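Sernport on Foot: Retracing an Old Walking Guide
Student project report, 3 July 2021
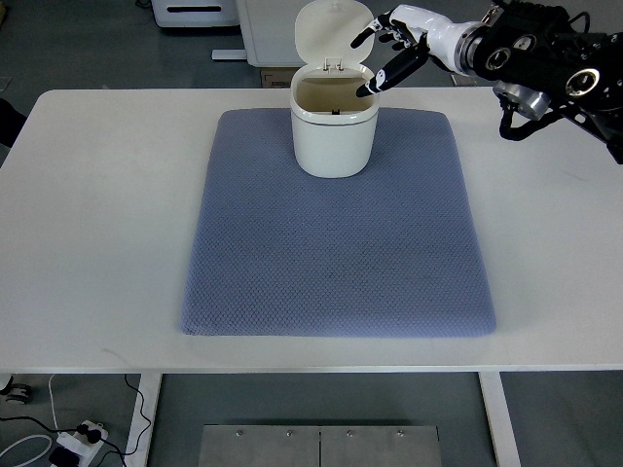 Siham Dabbas told me in my first week that a walking guide is always half map and half daydream, and that I would get nowhere until I stopped trying to pull the two apart. She was right! My plan had been to take the Willems guide to the Sernport hills, mark every statement as true or false, and hand in a table. I ended up with sore feet, a thick notebook and a much better project.

The guide is a small book of 52 pages, made for people who came out from the city by train on Sundays. Willems starts at the station, climbs to the mill at Plurside, drops down to the lake and finishes in Stistska, where he promises "honest bread and a cool bench under the lindens." He gives the full walk as 16 miles. I did it twice, once in each direction, and the second time I carried a copy of the county map.

What surprised me most is how well the route holds up. The sunken lane below Plurside is still there, with the same sharp bend he complains about (I complained about it too). The mill has lost its sails but not its view. The ferry he took across the narrow end of the lake has been replaced by a footbridge, so my walk came out a little shorter than his.

The villages were harder. Willems says Stistska has 300 people, "all of them gardeners." Now there are nearly 2,000, and the lindens on the square are young ones. The church is easy to recognize, though the porch he describes is on the north side and the real one faces south. I spent a whole afternoon on that porch. The parish building records show no change to it, so I think he wrote the chapter from memory – or copied it from somebody else.

Ghazal Jafarzadeh read my draft and pointed out that Willems never mentions anyone working. There are fields, barns and full haylofts, but the hay seems to bring itself in. I went back through every chapter and found just one exception, a woman selling cherries at the Plurside crossroads. That gave me my third section, and it's the part I enjoyed writing most.

Still to do: the winter chapter, which I haven't walked, and a proper look at the second edition. The archive is opening its reading room again in August, and I have a seat booked for the first morning.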